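Chapter 8
Vegetables After Harvest

Chapter outline
8.1 The living vegetable
8.2 Water loss
8.3 Temperature and chilling injury
8.4 Ethylene and ripening
8.5 Storage in the home kitchen
Key terms
Review problems

Introduction

A head of lettuce in a store is still alive. So is a carrot, a green bean and an ear of corn. Cutting or pulling a vegetable separates it from its supply of water and minerals, but its cells go on working for days or months afterward. They take in oxygen, use up stored sugar, and give off carbon dioxide, water and heat. This process is respiration, and its speed decides much of what happens to the vegetable between the field and the plate.

Chapter 7 followed crops from seed to harvest. This chapter picks up at the point where the crop leaves the plant. You will need the material on cell walls from Section 3.2 and the short treatment of diffusion in Section 4.1. Students who skipped the lab in Chapter 4 should read the results table before starting Section 8.2.

Why storage matters

Consider a grower in the Irkau valley who cuts 2,000 heads of broccoli on a warm August morning. If the heads go straight into a cold room, they can be sold over the next couple of weeks. If they stand in the sun until the truck comes, many will have started to yellow before they reach the buyer. The seed, the soil, the irrigation and the labor were the same in both cases. The only difference is a few hours of heat.

Losses of this kind are spread along the whole route. Some happen in the field, where rough handling bruises the crop. Some happen in trucks and warehouses, and some in stores, where misting, lighting and stacking all have an effect. A good share happens in homes. The same few causes appear at every stage, and for that reason this chapter is arranged by cause.

Three groups of vegetables

It helps to sort vegetables by the part of the plant we eat, since each part had a different job while the plant was growing.

Leaves, stems and flower buds were growing quickly when they were cut. Spinach, asparagus and broccoli belong here. They respire fast and hold little in reserve, so they keep poorly. Asparagus spears may even go on lengthening after harvest.

Roots, bulbs and tubers are storage organs. Carrots, onions and potatoes were built by the plant to last through a cold or dry season, and they respire slowly. Under the right conditions they keep for months. Onions want dry air, while carrots want moist air, so the two should not share a bin.

Fruits eaten as vegetables make up the third group. Botanists call a fruit anything that develops from the flower and holds the seeds, which takes in tomatoes, cucumbers, squash, eggplants and peppers. Many of these plants came from warm climates, and their fruits are damaged by cold that would do lettuce no harm.

A closer look at peppers

The bell pepper will be used as the main case in Sections 8.2 through 8.4. Most green bell peppers are picked before they are fully ripe. Left on the plant, the same fruit would lose its chlorophyll, build up red, orange or yellow pigments, and become sweeter. A red pepper has spent longer on the plant, and this is part of the reason it usually costs more.

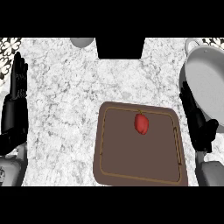 The skin of a pepper carries a waxy layer, the cuticle, that slows the loss of water. Most of the water that does escape leaves through the stem and the green cap around it. A pepper that has lost a small part of its weight this way begins to wrinkle near the shoulders and feels soft when pressed. Cutting it open changes the picture completely. The exposed inner wall has no cuticle, so cut pieces dry quickly at the edges and are open to bacteria and mold. Cut peppers belong in a closed container in the refrigerator.

Whole peppers present a harder choice. Cold slows respiration, but a pepper held too cold for too long develops small sunken pits, and its seeds may turn brown. Ripe red fruit stands the cold somewhat better than green fruit of the same variety. Section 8.3 compares two varieties, Elik and Barros, that were stored side by side for 14 days.

Before you read on

Write short answers to the following and keep them. You will return to them at the end of the chapter.

Which vegetables in your home are kept in the refrigerator, and which are kept outside it?

Why might a carrot go limp sooner if its leafy top is left on?

A shopper puts a ripe tomato and a cucumber in the same closed bag. Which of the two would you expect to spoil first?

Key terms in this section

Respiration: the breakdown of stored sugars in living cells, with the release of energy, carbon dioxide and water.

Cuticle: the waxy outer covering of leaves and fruits.

Storage organ: a plant part in which food reserves are held for later growth.

Chilling injury: damage to plant tissue caused by temperatures that are low but above freezing.

8.1 The living vegetable

Seal a handful of fresh peas in a jar and leave it on a shelf overnight. By morning the inside of the glass will often be fogged. Part of that moisture evaporated from the surface of the peas, and a smaller part was made inside their cells. To separate the two sources, we begin with what goes on in a single cell.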